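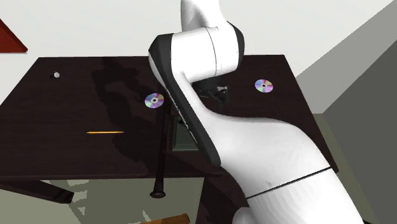

Does my birth certificate need to be translated before I apply for a family visa?
If it's in a language the visa office doesn't accept, it needs a full certified translation, and that goes in together with a copy of the original.

How to get a birth certificate translated for a visa application

This is one of my favourite parts of the paperwork, and I know how odd that sounds! Most of a visa application is waiting on other people, but the translation is something you can get going this afternoon. Done properly the first time, you can use it again and again.

Before you start

Find the rules for your own visa type and read the part on supporting documents. Look for the words "certified", "sworn" and "notarised", as they mean different things:

Certified: the translator signs a statement saying the translation is complete and correct.
Sworn: the translator is registered with a court or ministry and adds their own stamp.
Notarised: a notary confirms who signed the statement. The notary doesn't check the translation itself.

Plenty of people pay for all three when their visa office only asks for the first. If the guidance isn't clear, write and ask, and keep the reply.

Step 1: Check which version you have

Many countries issue a short certificate and a long one. The short one often leaves out the parents' names, and if you're applying through a parent or a brother or sister, those names are the whole point. Order the long version if you can. My own came from the registry in Gikness and took 28 days to arrive, so do this bit first.

Step 2: Make a good scan

Scan both sides, even if the back has only a stamp on it (or nothing at all). Use colour, keep the page flat and make sure all four corners show. Zoom in on the seal and any handwriting. If you can't read it on screen, your translator can't either, and you'll end up with "[illegible]" right where the registrar's name should be.

Step 3: Choose a translator

Ask for quotes from 2 or more. I used Mirell for one certificate and Krasniqi Translations for another, and both were a pleasure to deal with. When you write, ask:

Do you translate stamps, seals and notes in the margin?
Will your statement include your full name, signature, contact details and the date?
Can you send a paper copy as well as a PDF?
What do you charge if a name needs correcting afterwards?

Don't translate it yourself, even if you speak both languages beautifully. Many visa offices won't take a translation from the applicant or a relative.

Step 4: Send a list of names

This is the tip I'd shout from the rooftops! Before work starts, type out every name on the certificate exactly as it's spelled in the passport. Names that move from one alphabet to another can come out in several ways, and the translator has no way of guessing which one your passport uses. Do the same for place names. Stostuvano turned up spelled three different ways in our family's papers before I started keeping a list.

If a name really is different on the certificate (a maiden name, say, or an old spelling), the translator has to leave it as it stands. You explain it with another document, such as a marriage certificate or a deed showing the change.

Step 5: Check the draft

Put the original and the translation side by side and go through them line by line. I look at these 5 things:

Names, including middle names
Dates, with the month written as a word so that day and month can't be swapped
The certificate or entry number
Every stamp and signature, described in brackets
The translator's statement, signed and dated

Step 6: Put the set together

Keep the copy of the original first, then the translation, then the statement if it's on a separate page. For an online application, save the lot as one PDF with a plain name like "birth certificate and translation". For a postal one, check whether they want the original itself or a copy, and never post your only original unless they've asked for it.

How many copies should I order?

I asked for 6 paper copies, which felt like far too many, and I've been so glad of them. Schools, banks and the town hall may all want one later on, and extra copies ordered with the first usually cost very little.

Does a translation run out?

The translation itself usually doesn't, but some offices want a recently issued certificate, and a new certificate may need a new translation. Check the issue date they ask for before you pay for anything.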